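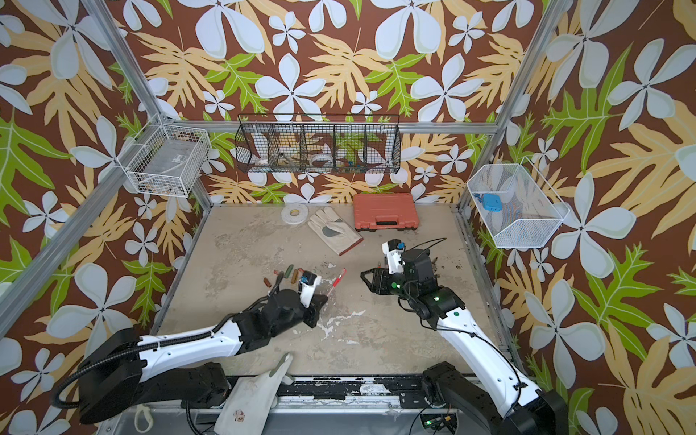
Thread on the two-arm planner in the Grarnholm cell, as there have been a few questions about why we rewrote the collision layer.

The old version gave each arm a fixed half of the floor and a strip down the middle that only one could enter. Safe, slow. With both grippers facing each other across the centre, one arm spent much of the cycle waiting for a lock.

Bradano (our planner) now treats the pair as a single 12-joint system for the last part of an approach, and as two separate arms for everything else. Coupled planning takes 184 ms at the median. Decoupled takes 20.

Switching between the two modes was the hard bit. Our first attempt switched on tool distance and chattered at the threshold. It now uses predicted swept volume with hysteresis. Dull fix, works.

Cables are still not modelled properly. We inflate the wrist by a fixed margin and hope. A thin cable lying across the floor near small pegs is a real case and the margin does nothing for it.

Perception: the floor is stained and scuffed, and the walls are floral wallpaper, large white flowers on dark brown. Plane fitting doesn't care. The segmentation model cares a great deal — it proposed objects on the wallpaper until we clipped to the work volume before inference, not after.

Small cylinders remain the worst class. Brown pegs on a beige floor, standing close together, get merged into one blob. The dark green one is generally fine. A screwdriver gets a decent mask on the handle and a poor one on the shaft, so grasps are planned on the handle only.

Replay set is 1927 logged approaches. 228 of them still time out in coupled mode, mostly with the elbows high. Looking at a better seed for those next.

Config format changed with this release. Old Cellau files load, with a warning. Please read the warning.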